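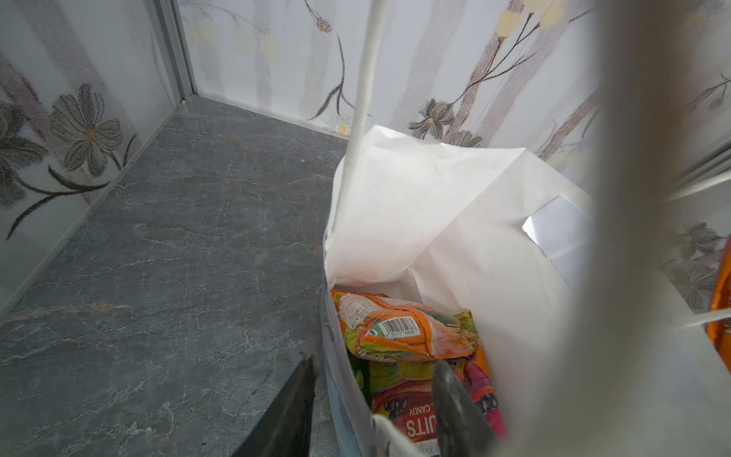 Photo: Mafalda Serrano / Figueiredo

How to pack sweets in a paper carrier bag

At our shop we give paper bags for small gifts, and many customers ask how to pack them so the packets do not move and the bag does not tear on the way home. I write here the method which I teach to new colleagues. It is for light things, such as candy in soft packets, and a white paper bag with cut-out handles like the one in the photo.

What you need

One paper bag with a flat bottom
Two or more packets of candy
A sheet of tissue paper, if it is a gift

Step 1. Open the bag completely

Put your hand inside and push the bottom flat. Then stand the bag upright on the floor or on a low table. I prefer the floor, as a tall bag is easier to fill when you look into it from above. Pull the top wide open before you take the first packet.

Step 2. Put the largest packet first

Lay it flat on the bottom. If you have one packet with fruit pictures and one which is mostly orange, it is nice to let both colours be seen from the top.

Step 3. Lay the next packet crosswise

The second packet goes across the first one, and it may cover a part of it. When both lie in the same direction they slide to one side and the bag leans. My colleague Upendo Sang puts the barcode side down for gifts. For your own shopping it makes no difference.

Step 4. Look at the side flaps

A side of the bag can fold inward while you are packing. Take it by the upper edge and bring it slowly outside again. Creases in the paper can be smoothed with the palm, but do not use an iron, we tried this with a Vustau bag and the print was spoiled.

Step 5. Check the handles

Hold both handle holes together and lift the bag a little. If the paper starts to stretch near the hole, take one packet out. For the bags we buy from Jekska I stop at six small packets.

For a gift, put the tissue paper on top as the last thing and leave it loose. In December we keep extra sheets beside the till, please ask for one.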